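Ticket 124 – Midness site, upstairs office
Subject: Wireless drops out, provider says nothing is wrong
Status: Open
Priority: Normal (I asked for High)

January 18, 2020

Original report

The wireless upstairs keeps dropping. Laptops stay connected to the Varkier router according to the little icon, but pages stop loading and calls freeze. It lasts a few minutes and then comes back without anyone touching anything. Downstairs is fine, or at least the people downstairs say it is.

Trislow support ran a line test and told us the line is healthy. I don't doubt that the test passed. I doubt that it tests anything we care about, as it was run while the connection was up.

Update 1

First reply from Trislow was to restart the router. Done, twice. It dropped again before lunch.

Second reply was to restart it again, but leave it unplugged for 3 minutes this time. Done. No change that I can see. I would like to know what happens in the third minute that doesn't happen in the first.

Update 2

Plugged one laptop straight into the router with a cable and left it running a continuous ping next to a second laptop on wireless. When the wireless one stalled, the cabled one kept going with no lost replies. Same thing on the next drop. So the line test was probably right, and the fault is between the router and the upstairs desks. I have passed this on. The answer was a link to a page about restarting the router.

Update 3

Trislow now suggests a Cocco range extender and has offered to add it to our bill. I asked what evidence they had that range is the problem. They said it is "usually range." Signal upstairs reads strong on every laptop I tried, including during a drop. A weak signal I would expect to look weak.

Not buying the extender until somebody can explain that.

Update 4

Went into the router settings myself. Channel selection was on automatic, and the log shows it changing channel again and again through the morning. Two of the changes match drops I had written down. Two matches could be luck, and I had other drops with nothing in the log beside them, so I am not calling it the cause yet.

Fixed the channel at 11 and turned off the setting called Smart Steering, which moves devices between the two bands whenever it thinks it knows better. Firmware left alone for now. One change at a time would have been better than two – I know – but people need to work.

Update 5

One short drop since the change, on one laptop only. The others stayed up. That laptop has an old wireless driver, so it's being updated separately and I am leaving it out of the results.

Also moved the router along the shelf, away from the microwave. I don't expect much from this. The microwave gets blamed for everything, and the drops never lined up with anyone's lunch.

Still to do

Leave the channel fixed and keep the ping running on the upstairs laptop.
Compare firmware version with the release notes, if Varkier has published any.
Ask Trislow for the actual line test results and not just the word "passed."

Please do not close this ticket for inactivity. The last one was closed that way in June and the problem was still there.

Attachment 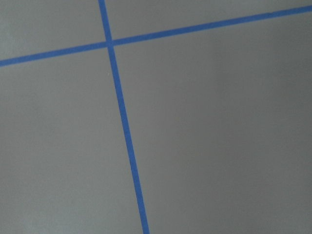

Blue tape on gray surface, Midness.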